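Plesham Toy Library
Minutes of the December general meeting

Meeting opened at 7:05 p.m. in the Stanus Street hall. Shih-chieh Su in the chair, Mei-kuen Kwok taking notes. 14 members present. Minutes of the last meeting accepted with one spelling correction (Olten, not Olton).

Accounts. Balance stands at $1,421. The shelving bill of $605 has been paid. Insurance renewal is due next month.

Loans. 32 items are overdue, most of them puzzles. Reminders to go out by email. S. Su asked that late fees stay as they are. Agreed.

Opening hours. Request from the Choi Road families for a later closing time. Trial of a 6 p.m. close approved through spring.
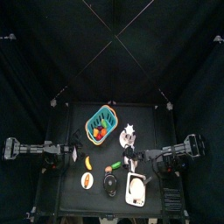

Pretend play section. M. Kwok reported that this section needs new labels and a better way of checking sets back in. Members discussed whether sets should be split. Toy kitchen items and play food, which are together on the black tabletop in the photo, will be listed as two separate loans from now on. Bags to be bought for the small pieces.

Other business. Door key to be copied. Next meeting at the same time and place.

Closed 8:20 p.m.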